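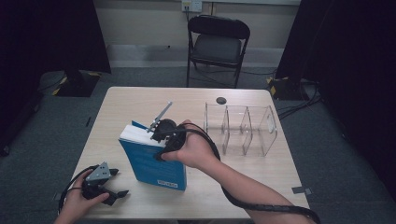 Plostwood accounts: your questions

Do I need a new account to play on my phone?

Yes, sorry! Your old Driretti login won't carry over by itself, but you can link the two in settings and keep your friends list (mine came across in some 5 minutes). 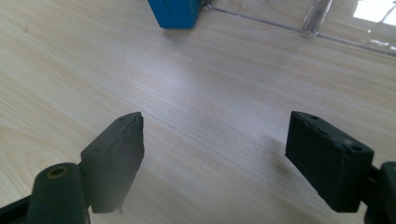
2 min read

When does it open?

Sign-ups are open now and the game itself lands in November. I'll update this page if that slips.

Will I lose my coins?

No, anything up to 970 moves over. Spend the extra first, I'd say – hats are always good!

Can my kids share my account?

They can, but each child needs their own profile, and you can have 7 of those.

Maricruz Zepeda, 14 Oct 2020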